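# Chapter 4: The Second Book Problem

I read the middle book of a series first. I was on a wet camping holiday, the site shop had one shelf of paperbacks, and I picked up the one with an airship on the front. By page ten I had met a countess, a talking badger and a war that everyone seemed to be very cross about, and I hadn't a clue who any of them were. I loved it! I also spent most of the week asking myself how the writer had kept me reading when I was so badly lost.

That question is what this chapter is for. In the last one we looked at how a fantasy series gets started: the world, the rules, the first big promise to the reader. Now we're moving on to the book that comes after, and to a job that sounds dull and turns out to be great fun once you get your hands into it. I mean the recap - all the small ways a writer reminds you what happened last time.

I'll be using the same made-up series all the way through, so you can watch one set of characters being handled in several different ways. It's called *The Lamps of Gumholm*, and I wrote it for my classes (badly, and mostly on trains). Gumholm is a harbour town where the street lamps are lit by tame ghosts. Up the hill is Rellby, where the ghosts come from, and the people of the two places can't stand each other. In book one a lamplighter's daughter finds out that her own grandmother is burning in the lamp outside the fish market. Book two opens the next autumn, in September, with the lamp gone out.

So what does a new reader need to know on page one? Much less than you'd think. My first draft of that opening had 11 paragraphs of history before anybody spoke. I read it aloud to a class in Skidthorpe and watched them go glassy by the third. They were very polite about it, which was worse. I cut the lot, began with the girl kicking the dead lamp, and let the grandmother come in sideways when the fishmonger says he misses the old lady's light on his herring. 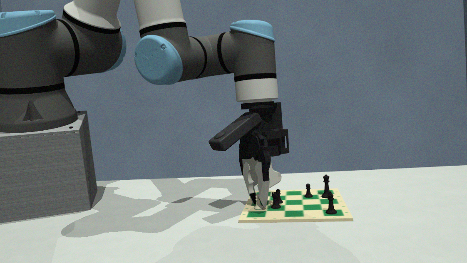
*Fig. 4.1 A robot arm over a small chessboard (computer-rendered).*

Readers who already know the first book are the other half of the trouble. They don't want to be told it all again, and they notice when you try. A friend who follows one vampire series very faithfully says she skips the first chapter of every new volume as a matter of course, and I think that's a terrible shame, as first chapters are where writers tend to work hardest.

A good recap gives these readers something fresh as well. When my fishmonger talks about the light on his herring, the newcomer learns that the lamp was a person. The old hand learns that he knew all along, and that's news! One line, and both of them have something to chew on.

It doesn't always work as tidily as that. Some facts are stubborn and just have to be said. The treaty between Gumholm and Rellby is one of mine, and I've tried it as gossip, as a song and as a notice pinned to a door. In the end I said it straight out in two plain sentences and got on with the story. You'll see all four versions later in the chapter, including the song, and I'd ask you to be kind about the song.

We'll also spend a little while on the blurb, the bit on the back cover. People often treat it as a separate trade, but on a second book it's the first recap anyone reads, and it can give away far too much. If the back cover tells you the heroine is grieving for her brother, you've lost the end of book one before you've bought it.

## Before you read on

Find a series you've never tried and read the opening of its second book, around four pages. Keep a pencil handy and put a mark in the margin wherever you're told something from before. (In a library copy, use a slip of paper, please.) Then jot down:

- what you now believe happened in the first book
- which of those things you were told, and which you guessed
- the point where you first felt lost, and if you minded

Hang on to your notes, as we'll come back to them in section 4.2 when we look at guessing.

## 4.1 Telling it through a quarrel

Two people who disagree about the past are a gift to a writer. Each of them has a reason to bring it up, and neither will tell it fairly. Let's start with the girl and her father, on the morning after the lamp goes out, arguing over who should have been watching it.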